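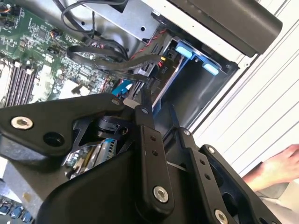
The gripper at work inside one of the opened computers, Kerslake workshop, April.

Progress report to the Plarnbridge Fund: the Flulto open day

When we last wrote to you we were still arguing over which room to use and whether anybody would come. Well, they did come, and we are so pleased to be able to tell you about it properly, since it was your grant that got us the benches, the lighting and the long-promised second set of fingers for the arm.

We opened the doors at Kerslake at ten in the morning and had 42 visitors through before we shut at four. Quite a few were from the repair shops in Skirkutberg (we had hoped for two or three of them at most!), and there were parents with teenagers, a retired telephone engineer and a very patient group from the college who stayed for nearly every session.

We ran eight demonstrations, each lasting 40 minutes with questions. The subject was taking old desktop computers apart for reuse, which is the part of Flulto you asked us to bring forward. An opened machine makes a crowded workplace for two long fingers, what with the cables looping over the board, the memory slots close by and little plastic clips tucked in among everything else, and visitors could see for themselves why we have spent so much of the spring on narrow fingertips. Several of them asked to have a go at guiding the arm, and we were glad to let them, one at a time and with one of us at the stop button.

Some things were less good. The arm is still slow with cables, and in the third session it let go of a memory module twice before we gave up and moved on. The room also got dreadfully warm after lunch, and people at the back couldn't see much, so next time we would like a large screen.

Spending on the day came to £3368, including van hire, printing, tea and the spare fingertips. The receipts are with the quarterly return.

Two of the repair shops have offered us scrap machines to practise on, and we are collecting the first batch next month. We would dearly love one of you to come over and see the arm running, and there will be cake again.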